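Workplace Automation and Its Effect on Packing Staff
Student project report, submitted October 8, 2023
Murray Baxter

1. Background

Zellum packs small gift orders at its Prilomley site. Until August, all bagging was done by hand. The company then introduced Canis, a two-armed station, for part of the soft toy line. This report considers what the change has meant for the people who work there. It draws on 11 staff interviews and on my own observation of the station.

2. The task

Soft toys are light and bend easily, and no two sit the same way in a bag. Paper bags add a second difficulty, as the handles fold and the sides crumple.

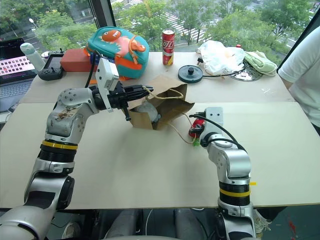

Figure 1. The two arms at the table, with a plush toy inside the paper bag.

A staff member stays beside the table during each run. Under the site's work rules, that person may stop the arms at any time and must log every stoppage. The log I was given covers 540 bags and lists 23 stoppages, most of them put down to handles.

3. Changes for staff

Packers described less reaching and lifting, but more standing and watching. Several found the watching more tiring than they had expected. Pay rates did not change, although two packers said that the added duties – logging, resetting and clearing the table – ought to be recognized in their job descriptions.

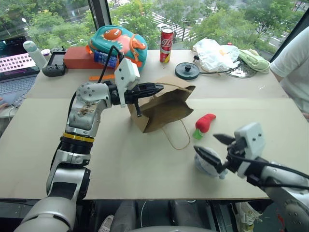
Concerns about job security were raised in most interviews. Management at the parent firm, Hinds, stated that no positions would be cut this year. Staff welcomed this, but wanted it in writing.

4. Recommendations

The company should rotate the watching role every hour and provide a stool at the station. Job descriptions should be rewritten with the packers present. A second round of interviews is planned once the station has run for a full year.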